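**From the kitchen corner: toast, properly**

November 13, 2021

The small kitchen on the second floor of the Talteria building in Hivthorpe is open again, and the most asked question this week was about breakfast. Many of you come in early with the train from Gendevport and have eaten nothing before you sit down. So this month I write about toast. I know it is a simple subject, but I have seen many burned slices in our bin, and I believe we can do better together.

The old toaster was retired in February, after long service. It had only one side that worked well, and everybody had their own trick for it. In the months between we used the oven grill, which takes 16 minutes to get hot and makes the whole corridor smell of yesterday's pizza. I don't think anyone will miss this. 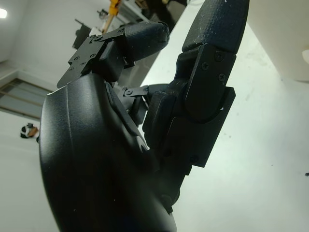 Bread is the first thing to decide. The Ayala bakery brings us two kinds, the soft white loaf and the dark one with seeds, and they do not behave the same. The white one gets brown quickly and goes hard if you forget it for even a short time. The dark one needs longer and forgives more. Please cut the slices evenly, because a slice which is thick at one end will be black at the thin end before the other is warm. Before you toast, have a look also at small things: crumbs in the bread bag, a knife with old butter, a loose thread from the dish towel. Dust shows most on black surfaces, like the little white specks on the black palm and fingertips in the photo, but on a white table it hides very well, so wipe the table even when it looks clean to you.

Now the toaster itself. It has two slots, and a small white lever on the side which you push down. Please push it gently and all the way. If it does not stay down, check first that the plug is in, and then write a note in the kitchen book. Do not hold it down with a finger for the whole time (I have seen this done, and I understand it, but it is not good for the machine and not good for the finger).

On a cold morning I like to look at the red wires for a moment. It makes the kitchen feel warmer already.

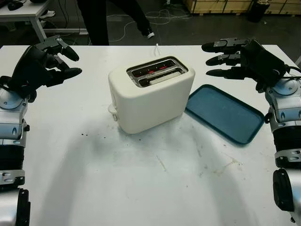 *The toaster switched on, with the tray beside it.*

The blue tray has its own place next to the toaster, and I ask you kindly to leave it there. It is for the finished toast. In the old kitchen we put hot bread directly on the table, and then on a paper, and then on any plate we could find, and at the end of the morning there were crumbs as far as the window. The raised rim keeps most of them in. When you are finished, shake the tray over the bin, wash it with warm water and put it back flat. It does not go in the dishwasher, where the last tray became bent and never sat straight again.

A word about the slots. One slice in each slot is enough. Do not press two thin slices into the same slot, and do not put in anything with cheese, jam or butter already on it. We had a small discussion about raisin bread and the answer is yes, but check that no raisin is hanging out of the side. If a slice is stuck, pull out the plug first, wait until everything is cool, and take it out with the wooden tongs. Never a fork or a knife, please -- I would like to write this in red letters, but the newsletter prints only in black. 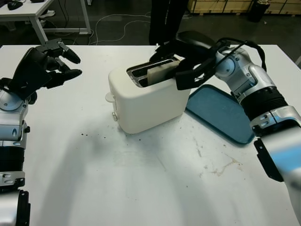

*A slice in the toaster, a hand on it from above.*

Some of you asked how dark is the right darkness. I cannot answer for everybody. For me the white bread is good when it has the color of a light biscuit, and I take the dark bread out when it begins to smell like nuts. Start low and give it a second short turn if you need. A pale slice can go back in, but for the burned one there is no help.

And then some short notices:

- The kitchen fund stands at 358 after the purchase of the tray, the tongs and new dish towels. Thank you for this.
- Butter is in the door of the fridge, on the left. Please write the date on the lid when you open a new one.
- The crumb drawer is emptied every evening by the last person in the kitchen. It takes up to 5 minutes, with the plug out and the toaster cold.
- The recipe for plum jam, which I promised in the last issue, comes in the next one. I am still missing the right amount of sugar.

If you have a good idea for what to put on toast, leave it on a paper in the box beside the sink. So far I have received three for honey and one for sardines.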